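Nametano Community Help
Home > Housing > Kitchens and Utilities

Breaker trips every morning in a furnished rental: who is expected to act?

Posted by Karim Srour
Viewed 258 times

I am writing on behalf of the tenants of a furnished apartment at Dalier Court. The breaker serving the kitchen counter has tripped repeatedly during the breakfast period, most often between 7:00 and 7:30 a.m. It resets without difficulty and then holds for the remainder of the day. The pattern began in May, when a new coffee maker and an electric kettle were added to the kitchen.

The lease states that the landlord maintains "fixed wiring and supplied appliances" and that tenants are responsible for "items introduced by the occupant." The toaster was supplied with the apartment. The coffee maker and kettle were not. The managing agent, Adebisi Residential, has replied in writing that the matter appears to be one of tenant use and has declined to send an electrician.

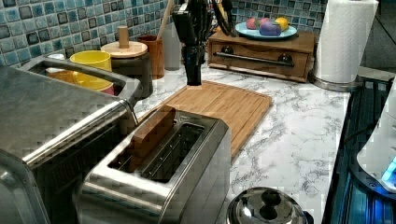 Kitchen counter with the toaster and cutting board.

I would be grateful for guidance on two points. First, is there a recognized way to establish whether the wiring or the load is at fault before the matter is taken further? Second, if an electrician is called and finds no defect, may the agent pass the charge on to the tenants? The lease contains no clause on call-out charges that I have been able to find.

3 replies

Nilum Housing Advice Desk

The two points should be kept separate in any correspondence with the agent.

With regard to the first, a breaker that trips only when several heating appliances are in use is, in most cases, responding to an overload. Toasters, kettles and coffee makers all draw a considerable current, and the outlets along a counter are frequently served by a single circuit. Each appliance carries a rating label, usually on the base or the rear, which gives its consumption in watts. Add together the ratings of the items used at the same time and compare the total with the capacity of the circuit, which may be calculated by multiplying the breaker rating in amps by the supply voltage. A kettle labeled at 1,236 watts, for instance, will leave little room on an ordinary household circuit for a second heating appliance.

Unplug every appliance before reading its label, and allow it to cool.
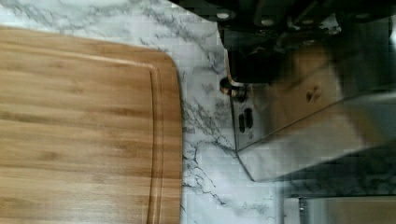

Should a breaker that has tripped be reset more than once?
Reset it a single time after unplugging the appliances, and if it trips again with nothing connected, leave it off and report it.

With regard to the second point, much depends on the wording of the lease and on the law of the state concerned. In the absence of a clause on call-out charges, the tenants should ask the agent to state in writing the basis on which any charge would be made. That request should be sent before the visit takes place. A local tenants' organization or legal aid office will be able to review the lease as a whole, and this desk recommends that course if the sum in dispute is significant.

A written log is of considerable help. It should record the time of each trip, the appliances in use and whether the breaker was warm to the touch. A week of entries is normally sufficient.

gretchen_oda

Same thing in my old building. Stop running the kettle and the coffee maker together. The agent will not pay for an electrician if that is the cause, and in my opinion should not be expected to. 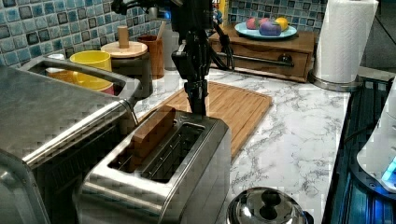 Lease disputes of this type are decided largely on paper, so I would advise checking the move-in inventory as well. Mine described the supplied items so poorly that the agent later denied having provided one of them. If yours says only "toaster," ask for the entry to be amended to "stainless steel toaster, two-slot," with the model number from the label. It takes five minutes.

Karim Srour

I thank both respondents. The inventory does indeed say only "toaster," and I have requested a correction. The log has been started. 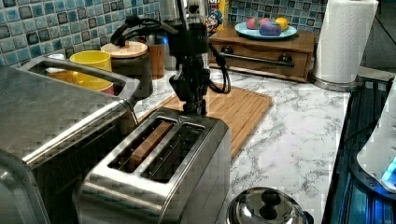 Page last changed: May, by Karim Srour (added reply on outlets)

One further matter has come to light. The outlet beside the refrigerator appears to be on a different circuit, as it remained live after the last trip. The tenants have agreed to use the kettle there for the present. The agent has been informed of this arrangement and has been asked to provide a copy of the panel schedule, the labels inside the panel door being illegible. No reply has yet been received on the question of charges.

Nilum Housing Advice Desk

The arrangement is reasonable, provided that the kettle is connected directly to the outlet and no extension cord is used. Any outlet that shows discoloration or gives off a burning smell should be taken out of use at once and reported to the agent as urgent, whatever the position on charges.

This topic remains open for replies.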